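Chapter 6
Wastebaskets, Liners, and the Floor Around Them

Adapted for the web from Housekeeping Practice, Urkent Press. Page updated 2024-08-02.

What this chapter covers

Chapter 5 dealt with dusting and with the order in which a room is worked. This chapter stays in the same kinds of rooms and moves down to the floor. It covers the small wastebasket, the bag inside it, and the strip of floor along the walls where baskets tend to be kept.

After reading the chapter you should be able to choose a basket for a sitting area, fit a liner so that it stays up, and clear the floor along a wall or partition without skipping the corners. You should also be able to fill in the room card used in the exercises at the end of Part Two.

Words to know

Liner: a bag placed inside a basket to keep waste off the basket itself.
Rim: the top edge of the basket. The liner is folded over it or tucked under it.
Perforated wall: a side wall with holes in it. Air passes through, and so do crumbs and liquid.
Base trim: the strip that covers the joint between a wall and the floor.
Bottom rail: the lowest horizontal member of a framed partition.
Leveling foot: a small foot under a frame or cabinet that can be turned to raise or lower it.

Why small baskets need a chapter

A large kitchen can is emptied when it is full. A small basket in a sitting area is rarely full, and so it is often left. Tissues and wrappers sit in it for days. In the training rooms at Motumstead, students kept a log of 80 small baskets through June. The log ran to 481 entries, and 378 of them were for baskets less than half full. The usual complaint was smell, followed by liners that had slid down inside.

The rule used in this book is to empty a small basket on every visit, whatever is in it. The liner may be kept if it is clean and dry. It should be changed if it has held food.

Choosing a basket

Woven baskets are common in living rooms because they go well with upholstered furniture. They are light, they do not scratch the floor, and they can be moved with one hand. They are harder to wash than a plain plastic bin. Dust settles in the weave of the rim, and a damp cloth pushes it farther in. Use a dry brush first.

A basket with perforated walls should never be used without a liner. Check the floor under it each time it is lifted.

Place the basket where a seated person can reach it without getting up. Beside the arm of a sofa is a good spot. Leave enough room to get a broom between the basket and the seat.

Fitting the liner

Pick a liner with 2 inches to spare beyond the rim on all sides. Shake it open before it goes in. Push the bottom down with a closed hand until it touches the base of the basket, then smooth the sides outward. Fold the extra over the rim. On an oval basket, start the fold at one of the narrow ends and work toward the other.

A liner that has been dropped in and left crumpled takes up room meant for waste. It also traps small items in its folds, and they fall out when the bag is lifted. Air caught under the bag has the same effect. Press it out before folding the edge.

The floor along the wall

Move the basket before sweeping. Work from the corner outward, drawing the dust toward the open floor. Where a room is divided by framed panels, sweep along the bottom rail as you would along base trim, and go around each foot separately. Bolt heads and brackets near the floor hold lint and hair. A small stiff brush reaches them better than a broom.

Pick up straps, cords, and strips of cloth by hand before you begin. They wind around the broom and drag dirt back over the clean part.

Figures 6.1 and 6.2. A lined basket with a woven rim; the base of two wall panels at a corner. 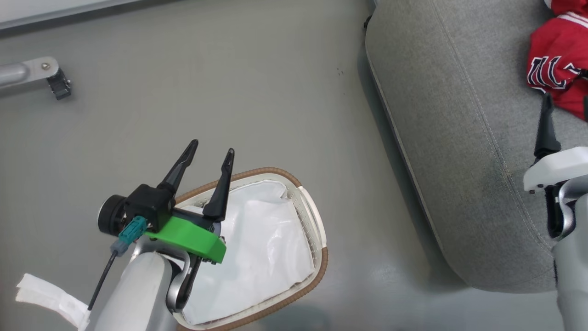
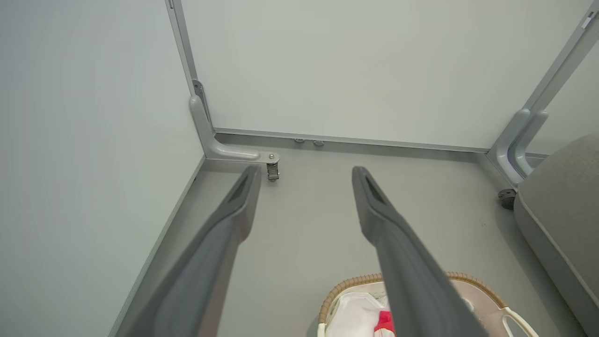
6.1 Supplies for the Small Basket Round

The round described in this section follows the one taught at the Cárdenas school, with a few changes in the order of steps. Each student carries a roll of liners, a dry brush, two cloths, and one large collection bag. The Flusto hand brush listed in Appendix B is suitable, and any stiff brush of the same width may be used in its place. Write the room number on the card before entering.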